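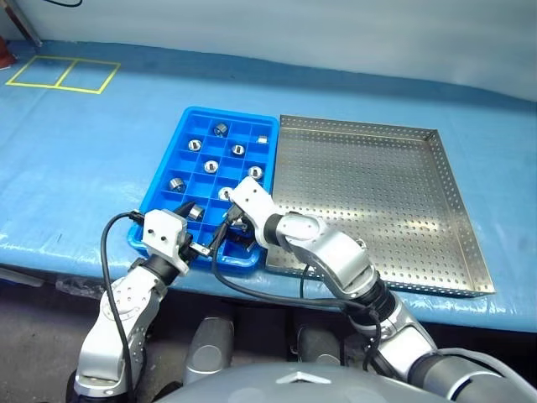 Do I need to buy the maker's own cleaning fluid for the Etow parts washer?

Plain dish soap in warm water does the job for light oil. The bottled fluid is worth paying for only if your parts carry baked-on grease, and even then I'd try a longer soak first.

Last updated: September
269 shares · 2 comments

Section 2: Setting up and first wash

The leaflet in the box says the washer is ready in moments. It leaves out the rinse, the drying and most of the filling, so set aside an evening for your first load.

1. Stand the washer on a level surface near a grounded outlet. Leave the plug out for now.

2. Lift out the basket and peel the film off the inside of the lid. It's clear and easy to miss.

3. Wipe the tank with a damp cloth. The leaflet calls it "factory clean." Mine left a gray smear on the cloth.

4. Pour in 1000 ml of water. Use a kitchen measuring jug and ignore the line molded into the tank, which sits too high once the basket goes in.

5. Add a small squirt of dish soap and stir with a spoon you don't eat with.

6. Lower the basket, close the lid, plug in and press Start. Run one cycle with no parts in it.

7. Unplug, empty the tank and fill it again as in steps 4 and 5. You can now wash parts.

CAUTION: Never put gasoline, lighter fluid, paint thinner or any other solvent that burns in the tank. Some sellers hint that a splash is fine. Don't.

CAUTION: Don't run the washer dry. Unplug it every time you fill it, empty it or reach inside.

Loading

8. Wipe off thick grease by hand. Any claim that the machine makes this step unnecessary was written by someone with clean parts.

9. Lay the parts in the basket in a single layer. Sealed bearings should stay out altogether, whatever the box shows — water gets past the seals and stays there.

10. Start with the short cycle. Look at the parts before you decide on a second one.

Note: The "Deep" button runs the same cycle for longer, as far as I can tell. I've heard it described as a different kind of cleaning, but I've yet to see anything that backs that up.

Rinsing and drying

11. Rinse in clean water in a separate tub. Rinsing in the tank puts the dirt straight back on.

12. Shake off the water and spread the parts on a lint-free towel. Turn them over after a few minutes.

13. Oil bare steel the same evening. The Vavby rust tablets sold as an add-on claim to replace this. Loan Hầu left one in a drawer of washed washers over a damp month and got rust anyway. One drawer proves little, but a can of light oil is cheaper.

14. Empty the tank, wipe it and leave the lid open overnight. Oily water goes to your local waste drop-off. Keep it out of the storm drain.

Note: Girish Thakur asks whether the heater is worth using. It softens oil a bit. It also doubles the wait, so I leave it off for anything lightly soiled.

If the washer hums but the water stays still, check the fill level before you write to the seller. Spare baskets and lid hinges are listed in Section 5.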